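Seeds, vinegar and one stubborn bed of horseradish

11/02/2022

When we moved to Kostden, I inherited a garden with a big bed of horseradish behind the shed. I did not know what it was. The leaves were like dock leaves, only longer and more shiny, and I cut them down three times in the first summer because I thought they were weeds. They came back each time, a little bigger than before.

In my country we eat horseradish with eggs and cold meat, so I should have recognised it, but I had only ever seen the root on a market stall, already cleaned and without leaves. It was the smell which told me. I put the spade through a piece by accident and my eyes began to water before I had bent down to look.

Since then I make my own every winter, and I also grow some other things which go with it: dill, mustard, coriander, caraway. A few readers asked me to write down how I do it. I am not an expert, I only do the same things each year and change something small when it goes wrong.

Digging the root

I dig in December, after the leaves have died back. You can dig earlier but in my opinion the root is milder then, and I want it strong. Choose a root as thick as your thumb. The very thick ones look like a prize but inside they are woody, and you will be grating them until spring.

Our soil is heavy clay, so I loosen it with a fork on all sides first and then pull slowly. Every small piece which stays in the ground will become a new plant. If you have no horseradish yet and you wish to plant it, please put it in a deep bucket with holes in the bottom, or in a corner where you will never want anything else. I have found it coming up in the path, 60 centimetres from the bed.

Wash the roots outside if you have a tap there. Clay in the kitchen sink is not a pleasure. I keep the roots which I don't use immediately in a box of damp sand in the shed, and they stay firm for almost 4 months.
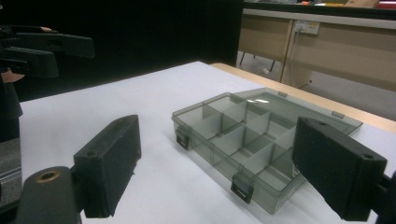
Sorting the seeds

While the weather is bad I go through the seeds. I save my own dill and coriander, because they give so many that it would be a pity to buy them. The heads hang upside down in a paper bag until they are dry and then I rub them between my hands over a tray. The chaff I blow away, standing outside, with the wind behind me. The first year I had the wind in front of me and there was dill in my hair until the evening.

Coriander seeds I divide in two parts. One is for sowing and one is for the kitchen. The seeds for the kitchen I warm in a dry pan until they smell a little of orange, and I crush them only when I need them.

Caraway needs patience. It makes only leaves in the first year and gives seed in the second, and I have already dug it up once by mistake. Now I put a stick beside it with the year written in pencil. Pencil stays longer than pen in the rain.

For mustard I buy the seed. There is a variety called Ziltov which a shop in Kutport sells by weight, small and brown and quite hot. I tried to grow my own mustard two times, and both times the flea beetles had more of it than we did.

It is a good idea to write the name and the year on everything at once. I say this every winter. I still have one envelope with only a question mark on it. 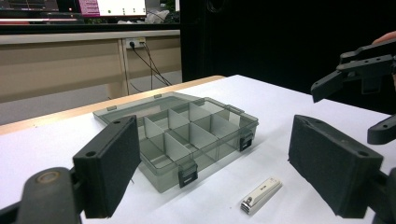 Open organiser box with its small compartments.

Making the horseradish in vinegar

Open the window first. Then peel the root and grate it as fine as you can. I use a hand grater for a small amount and the machine for a large one, and when I take the lid off the machine I turn my face to the side and hold my breath.

For one jar I take a piece of root as long as my hand, 3 spoons of white wine vinegar, a small spoon of sugar and a pinch of salt. The moment when you add the vinegar is important. Grated root becomes stronger for the first minutes in the air, and the vinegar stops this. If you like it mild, add the vinegar immediately. If you like it as my family does, wait three or four minutes, no more, because later it begins to taste bitter.

Press it down in a clean jar so that the vinegar covers it, close it well and put it in the fridge. It is best in the first month. After that it becomes a little grey and loses its force, but it is still good in a sauce. I mix the older one with grated beetroot, and then the colour does not matter.

Some people add cream before they put it in the jar. I add cream only on the plate, because with cream it keeps just a few days.

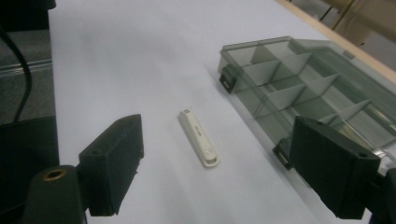 White table top, seen from close by.

What I want to change this year

The bed must become smaller. I dug 11 good roots this winter, and this is much more than one family can eat, also if the neighbours help. I gave some away and I was asked very politely not to bring more.

I have also been reading about Doucette, a kind of lamb's lettuce which the same shop in Kutport has on its list. They say it can stay outside through frost without any cover. I would like to sow it in the place where I take the horseradish out, although I suspect the horseradish will have another opinion. If the small leaves survive until the next winter I will try them with a dressing of oil, mustard and a very little grated root.

And I want more dill. I sow it too late each year, and then it goes to flower before the cucumbers are ready. This time I will sow a short row every second week and see if I can get the two of them to meet. If somebody has managed this on clay soil, please write to me how you did it.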